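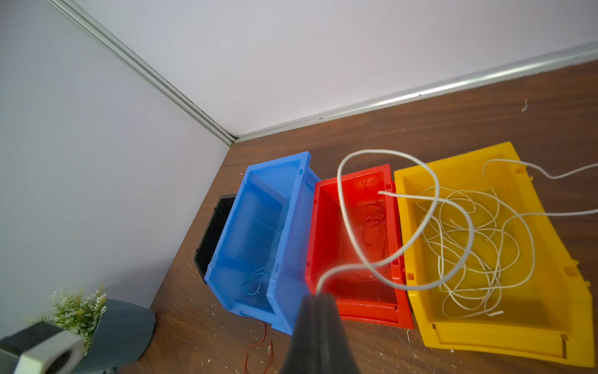 Kusari Lending Shed: second progress report to the Pesonen Fund

Prepared by Retno Santoso
Sep 11, 2018

1. Where we are

The first report ended with the sentence "we expect to open shortly". I have been asked not to use the word "shortly" again, and I won't. The shed opened in June. It has a door, a counter, a roof that keeps out all but the most determined rain, and a kettle that came out of our own pockets and appears nowhere in the accounts.

For anyone at the Fund who has inherited our file: Kusari lends household tools and small appliances to people who need them once or twice a year and have nowhere to keep them. Members pay what they can. They borrow a drill, a carpet cleaner or a set of decorating steps, and bring it back when they said they would, or near enough. We also run a mending bench on two afternoons a week, where people can bring broken things and be shown how to fix them, or be told kindly that they can't be fixed.

We now have 128 members. Our target for the end of the first season was lower than that, though I would be prouder if we hadn't set the target ourselves.

2. Lending

There were 469 loans in the period. The most borrowed item is the carpet cleaner, which has hardly spent a night at home. Next come the hedge trimmer and the long ladder. The least borrowed item is the fondue set, which we were given in the first week and have tried to interest people in ever since. It has been out once, and came back unused with an apologetic note.

Late returns have been less of a problem than we feared. We dropped the idea of fines before opening, partly on principle and partly because neither Wulan nor I wanted to be the one asking for the money. We send a text message the day before something is due and another the day after. The second message used to begin "Just a gentle reminder". Two members told us separately that this sounded threatening, and it now says "Your ladder is due back", which everybody seems to find friendlier.

Two items have not come back at all. One is a spirit level. The other is a pasta machine, whose borrower has moved to the coast and has sent us a photograph of some rather good ravioli. We have written it off.

3. The mending bench

The bench was the part of our application that the panel liked least, so I will give it a fair hearing. You asked whether people would really stay and learn, or whether they would hand over a toaster and go shopping. Some do try to go shopping. We have put the chairs between the bench and the door.

Most of what comes in is lamps, radios, toasters and hairdryers. Wulan Govindasamy runs the sessions and takes the view that the owner holds the screwdriver and she holds the torch. It is slower than doing it herself, sometimes painfully so, and on a busy afternoon the queue gets restless. We tried a ticket system borrowed from the cheese counter. It made the queue more orderly and no shorter.

All mains items are tested before they leave, and a thing that fails the test stays with us or goes to recycling. This has led to a few hard conversations, the hardest over a bedside lamp in the shape of a heron. The heron has since been rewired from the base up and passed at the second attempt.
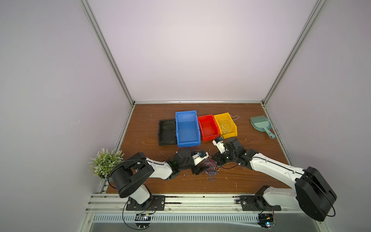 Bins in a row on a wooden tabletop.

4. Premises

The lease from Tetitz Yard runs for another two years on the same rent. The landlord has kept his promise about the gutter and broken the one about the parking space. We have a signed letter about the parking space. So, it seems, does the upholsterer next door, and we have agreed with him that whoever arrives first may wave their letter.

The floor in the front half of the shed was levelled before opening. The back half was going to be done at the same time, but the quote covered one half only, which we would have spotted had either of us read page two. For now there is a small step in the middle of the shed, painted yellow and mentioned loudly to every visitor. A ramp has been made for the step, and people with prams or trolleys have told us it works. We would still like a flat floor.

Heating remains unsolved. It wasn't a concern in June. I expect to have more to say about it in the next report, possibly in gloves.

5. Money

The second instalment of your grant was £2200. Most of it went on the floor, shelving and the testing kit for mains items. The rest paid for insurance, which cost more than in our budget after the insurer asked whether we lent out chainsaws, and we said no, and they asked again.

Income from members' contributions came to £477. That covers consumables and the text messages, and leaves a little towards replacement blades. It does not cover wages, and we never said it would. Wulan's bench hours are paid from the grant and mine are paid from my other job.

There is one change from the agreed budget. We had set aside money for booking software from Flala, and took their free trial first. It was handsome and could produce a chart of anything. It could not, however, accept that one person might borrow both a ladder and a bucket. We went back to a ledger and a shared calendar, and moved the money to shelving. I wrote to the Fund about this at the time and enclose the reply, which was one word long and positive.

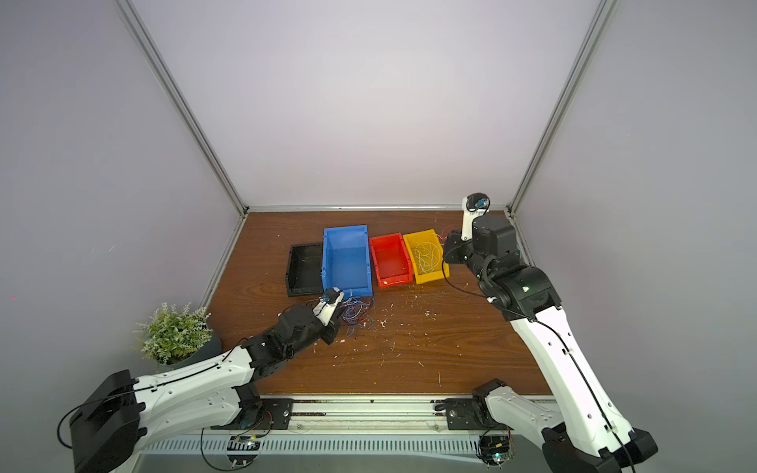
Black tray, blue bin, red bin, and a yellow bin with pale wires in it.

6. What has gone wrong

The form asks for "challenges". I'll list the ones that cost us time.

Donations. We asked for good tools in working order and were given the contents of several lofts. For a fortnight the shed could not be crossed without turning sideways. We now take donations by appointment only, and ask people to say over the telephone what the thing is. If they need to go and look, we say no.

Opening hours. We chose mornings because mornings suited us. Our members, many of whom have jobs, were patient about this for longer than they needed to be. We have swapped one morning for an evening, and the evening is already the busiest session.

Manuals. Almost nothing we were given came with one. I have been writing single-page instruction sheets, which are tied to the handle of each item. The sheet for the carpet cleaner is on its fourth version, each one a record of something a member did that I had not thought to forbid.
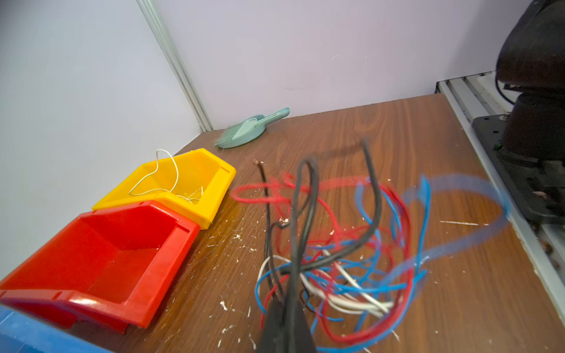
Small parts have turned out to be harder to look after than large ones. A ladder is where you left it. Fuses, drill bits, spare bulbs and lengths of wire wander, and the bench loses a good slice of each session to looking for them. Open-fronted bins make it quick to take things out and just as quick for things to leave by themselves: a thin white wire put down in loose loops, as in the yellow bin at the back, will send one loop up over the rim, and the next sleeve to pass will take the lot. Wulan's rule for the bench is now that wire is coiled and tied before it is put away. My own record on this is poor, and she has asked me to say so in writing.

7. Until the next report

We plan to level the back half of the floor, find some form of heating that the insurer will tolerate, and run four evening sessions on basic sewing repairs, which members have asked for more than anything else. We have two sewing machines, one of which goes forwards.

We would also like to talk to the Fund about the third instalment. Under the agreement it is due once you have accepted this report. If a visit would help, please come to an evening session and bring something broken. The kettle will be on, and the fondue set is available for the whole of the period.

Retno Santoso
Kusari Lending Shed, Tetitz Yard

Enclosed: loans ledger (copy), insurance certificate, Fund's reply on the software money, the parking letter.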